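Course: Ordering Small Parts, Workshop Basics
Handout 4: Sorting of building bricks
Prepared by Dilek Oral, corrected by Eylül Tokgöz

4.1 Why we begin with one color

In the last lesson many groups wanted to sort by color first. It is quick and the result looks nice, but later it is difficult to find one small piece in a box where everything is red. For this reason the exercise of today uses bricks of one color only, so that you must look at the shape and the size.

4.2 Words we will use

Stud: the round point on top of the brick.
Flat brick: a brick which is low compared with its length.
Cube brick: a brick with almost equal sides.
Mixed lot: the bricks before sorting, in any position.

4.3 The exercise

Each pair receives one tray from the Pliswood cupboard. The full stock is 800 bricks, please do not mix it with the trays. You have 40 minutes, including the writing.

1. Spread the bricks on the floor of the tray until no brick lies on another one.
2. Turn the bricks with the studs up. A brick on its side is easily taken for a different size.
3. Take out the largest brick first and put it on the table as your measure.
4. Make the groups from large to small. The flat bricks make their own group.
5. Write the groups in your table, with one line for each size.

A mixed lot of orange bricks in a blue tray, before step 1:
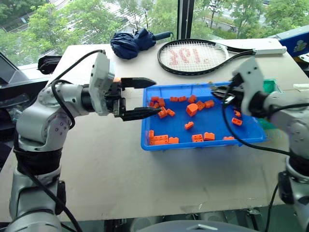 4.4 Homework

Read pages 55 to 84 of the reader. Then choose one drawer at home and describe in half a page by which rule it is sorted, or by which rule you would sort it.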